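Notebook, July. Vevthorpe mere, ice and water record

Started 07:40 at the north landing. Overcast, light wind from the west, no rain since the last entry. Purpose of the visit was to pull the temperature string, swap the top logger and read the stage board before the weed cut.

Stage board read at the usual corner, bottom of the meniscus. Level is down on the June entry and the lowest peg is now clear of the water. The margin on the east side has dried to a grey crust with cracks in it, soft underneath. Did not walk on it. Two coots' nests in the reed, one in use.

String came up clean except for the bottom shackle, which was fouled with weed and some old line. Cut it off and greased the pin. Top logger (the Fluria) had 2921 readings on it, no gaps. The bottom one (Skindine) had 1656, then stopped. Battery contact green. Cleaned it with a fibre pen, refitted, got a light. Do not trust it until it has been through a week in the bucket. 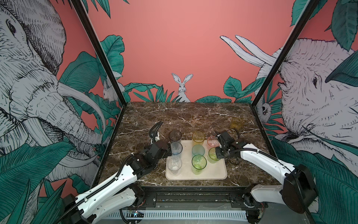

Clock on the bottom logger had drifted fast against the top one. Corrected on download, raw file kept as it was. Anyone using the winter data should apply the same correction in proportion, working back from the stop, and say so in the header.

Thermocline is where Nevzat Avcı's sketch put it, a little shallower at the inlet end. Surface water is warm for the wind we have had. The drop below the second float is sharp and I would like one more sensor there next season. Bracket for it to be made up from the spare tube in the shed.

Went back through the winter pages at lunch. The freeze dates from the landing and from the Azevedo cottage do not agree. The cottage goes by first complete cover seen from the kitchen window, the landing goes by first ice on the stage board. Both are worth keeping but they need separate columns. At present they are in one, with the source in pencil, and some of the pencil has rubbed off.
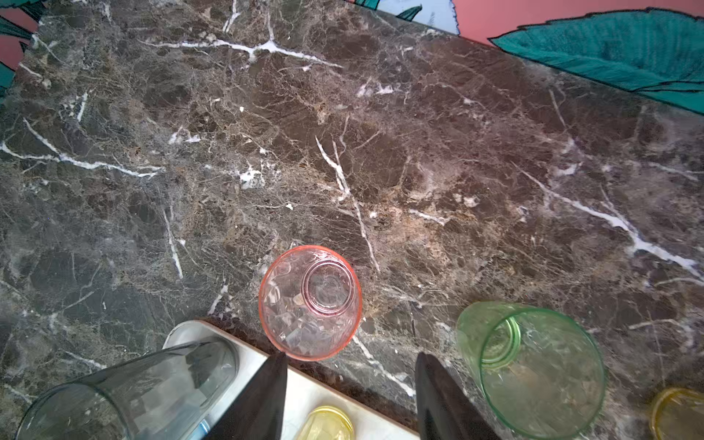
Ice notes need a fixed set of words before next winter. We have "cracked", "veined" and "rotten" used by different hands for what may be the same surface. Proposed: "crack" for anything open that takes a knife blade, "healed crack" for a white line closed over. Veined brown marble is a fair guide for the second term, with long white lines that fork and thicken in places and much finer pale ones in a web between them. Record the long ones by bearing from the landing and note the fine ones as present or absent. "Rotten" to be kept for candled ice only, tested from the bank with the pole.

Snow on ice: no depth was taken last winter after the thaw, only "covered". Depth stick to be painted and hung inside the shed door by the end of October.

String back in at 15:10, all floats riding level. Rope at the buoy is chafed 3 cm below the splice, not through. Replace next visit.

To do
Bucket test on bottom logger, ice water and tap water.
Split the freeze date column, ask at the cottage for anything missing.
Rope, 2 shackles, fibre pen refill.
Secchi disc is still in the van.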